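How Robots Learn by Copying Our Hands 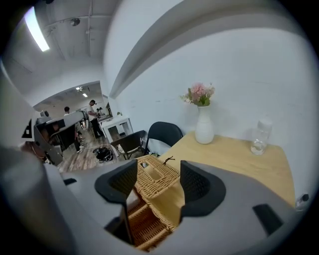
Robots are good at doing the same job over and over, but they are not very good at housework. A robot in a car factory knows exactly where the next door will be. At home, things move about, and no two cupboards are the same. Take a basket with a lid. The woven one between the two black fingertips has its lid tilted up, and you could close it without even thinking. To a robot it is a hard puzzle. Where is the edge of the lid? How hard should I push?

One way to teach a robot is to write out every step in computer code. This takes a very long time, and if somebody moves the basket the code may not work any more. So researchers tried another way. They let people show the robot what to do.

The person holds a gripper in their hand. It has two fingertips that can open and close, a bit like a pair of kitchen tongs. A camera on the gripper records what is in front of it while the person does the job. One go at a job is called a demonstration.

Peadar Geraghty and Catríona Flanagan work on a project called Vosotik. In October they wanted to find out whether it matters where the demonstrations are made. They collected 102 demonstrations of people closing lids and split them into 2 equal groups. In the first group, every demonstration was made at the same table. In the second group, they were made at lots of different tables, with different things standing nearby.

Next, a computer program studied each group. It looked for patterns between what the camera saw and how the gripper moved. This is called training. After training, the program was put into a robot arm with the same kind of fingertips.

Then came the test. The robot had to close a lid in four rooms it had never seen before. The program trained at one table managed it in only one room. The program trained at many tables managed it in three. In the last room both of them missed the lid and closed their fingertips on air.

Why did the second program do better? Catríona thinks the first one had learned too much about its own table. If a vase was always in the same corner, the program may have used the vase to find the lid. With the vase gone, it was lost.

Four rooms is a small test, so the team can't be sure yet. They plan to try again with more rooms and with different kinds of lid.

Words to know

Gripper: the part of a robot that holds things.
Demonstration: showing how a job is done.
Training: when a computer program finds patterns in lots of recordings.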